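An Open Day at the Himulley Hurling Center

I have coached under-12s for long enough to know that an open day is mostly a way of finding out where the parking is. Still, when Himulley announced that its new indoor training center would be open to coaches and parents on 04/06/2024, with demonstrations, a tour and "light refreshments," I put my name down and talked Peadar Lynch into sharing the gas.

Peadar coaches the under-14s at our club and has opinions on floors. He had read somewhere that Himulley had put down the same surface as a handball arena, and he talked about it for most of the drive. We missed the turn because the sign faces people coming the other way.

Registration was a folding table inside the main doors. They had places for 178 visitors and every one of them seemed to be in front of us. You gave your name, you got a sticker, and if you were unlucky you got a sticker with somebody else's name on it. I spent the day as Brendan Ní Bhriain. The other Brendan, if he came, may still be wandering the halls as me, and I hope he behaved himself.

The hall

It's a good hall, and I say that as someone who was hoping to find fault with it. The playing area is long enough to strike a ball properly without taking out a window, mostly because there are no windows until you get well above head height. Netting comes down on a motor along both sides. The motor was demonstrated to us twice, the second time by popular demand.

The floor turned out to be green carpet-type turf over rubber. Peadar got down on one knee and pressed it with his thumb for a while. He said it was "fine," and I have known him to say less about weddings.

Along the end is the striking wall, which is what most of us had come for. It is marked out in numbered squares, and the young players doing the demonstration had to call the number before they hit it. Some of them called it a little after, which I would also do. Teresa Mac an tSaoi runs the youth program and had the microphone for this part. She told us the wall took 1,000 strikes in its first evening and needed repainting by the end of it. A father near me asked what the paint was. She didn't know. He looked disappointed and wrote something down anyway.

The clinics

After the wall we were split into groups and sent around the stations. Ours had 26 people in it, most of them taller than me, so my account of the first station relies heavily on sound.

Station one was first touch. Jarlath Mac Carthaigh had four kids working in a small square with a soft ball, changing the rule each time they got comfortable. One hand only, then weaker side, then no talking. The no-talking rule was the best thing I saw all day and I plan to use it at home. He kept each rule going for only a couple of minutes, and when somebody asked why he didn't let them get good at it first, he said they could get good at it on their own time.

Station two was goalkeeping. The keeper was maybe fifteen and stopped nearly everything, including a ball that hit the post and came back at him from behind. The coach explained footwork for a while and we all nodded and looked at our feet.

Station three was listed on the schedule as "Recovery and Hydration" and was held in the meeting room upstairs. Bríd McGrath gave the talk, with a flip chart and a pen that was running out. Her advice was plain: drink before you are thirsty, bring your own, put your name on it, take it home again. She has stopped buying sports drinks for her own team, partly for the sugar and partly for what happens to the floor of the van. For an ordinary evening session she recommends water and a banana. A woman in the front row asked about electrolyte tablets and Bríd said she had nothing against them, in the voice of someone who had several things against them.

I wrote down "water, banana" and underlined it. I drove a long way for that note.

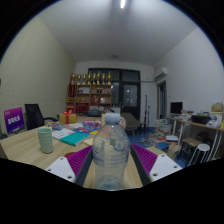 Lunch, such as it was

The light refreshments were light. There were sandwiches, and by the time group four got down the stairs there was a memory of sandwiches. I had an oatmeal bar and a cup of tea, and then a second cup of tea, there being no line for it.

Lunch was also when the suppliers got their chance. Sjöberg had brought helmets, and a very patient young man who measured any head that was put in front of him. Mine is a large, it seems, and "not very regular." Flindberg had a rebound net that folds flat, or did when their rep folded it. Peadar had a go and ended up wearing part of it. It's a nice piece of equipment and we can't afford it.

Keven does software for booking pitches and sending messages to parents. I asked if it could make parents read the messages. It can't, but it can tell you which ones haven't, and I'm not sure I want to be carrying that knowledge around on a sideline.

Questions from the floor

The day closed with a panel back in the hall. Most of the questions were about cost and hours. Outside clubs can book the hall on weeknights after the home teams are done, which in June means late, and in winter means later. Half the hall can be rented separately with the netting down. There's a lower rate for underage teams, and you have to ask for it.

One man wanted to know whether indoor training made kids soft. Jarlath took that one and said he'd seen the man's team play and wouldn't worry. It got the biggest laugh of the day, and the man took it well, or well enough.

I asked about changing rooms. There are 2, both with working showers, and a third door that says "changing room" and is full of cones.

What we're taking home

We've put our name down for a trial session in the fall. I'm stealing the silent drill and the numbered wall, although ours will have to be the back of the clubhouse, and in chalk. Peadar is pricing rubber matting, against advice.

If you go yourself, come from the north side so you can see the sign, check your sticker before you leave the table, and get into one of the early lunch groups. The hall is open to visiting coaches by appointment. Ask at the front desk, and if they have a note there about a Brendan, it was the other one.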